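Clilau wool collection to start in June

Households in Clilau will be able to hand in unwanted knitwear and towels from June, when a new textile collection opens at the old Mondell works.
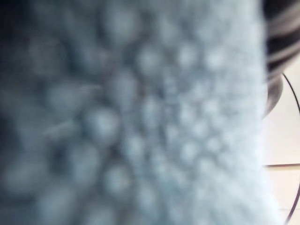 What can be handed in?

Jumpers, cardigans, blankets, scarves, towels and bath mats will all be taken, in any colour and with holes or worn patches. Duvets, pillows, carpets and anything with a foam backing will be turned away at the gate.

The collection is being run by Mondell with the sorting firm Ivanov, which already handles clothing from two neighbouring districts. It will open at 10 each morning and close at 4pm. Residents do not need to book, but vans must use the rear entrance on Stata Road.

Items should be clean and tied up in bags. There is a limit of 50 kilograms per household per visit, and traders will have to apply for a separate permit. Mondell said it had not yet set the price of the permit.

Once sorted, pieces in good condition will go to charity shops in the town. Worn wool will be pulled back into fibre and spun with new yarn, while cotton towelling is to be cut up for cleaning cloths. Anything left over will be shredded for padding.

The firm expects to take in almost 300 tonnes in its first year. It has hired 31 people for the sorting floor, most of them on day shifts, and is still looking for drivers.

Some residents of Stata Road have raised concerns over traffic - the road is narrow and has parked cars on both sides. The council has agreed to paint new yellow lines near the rear entrance and will look at the matter again in the autumn.

The textile banks in the station car park will stay in place until the end of the year. Shoes can still be left there, but will not be accepted at the works.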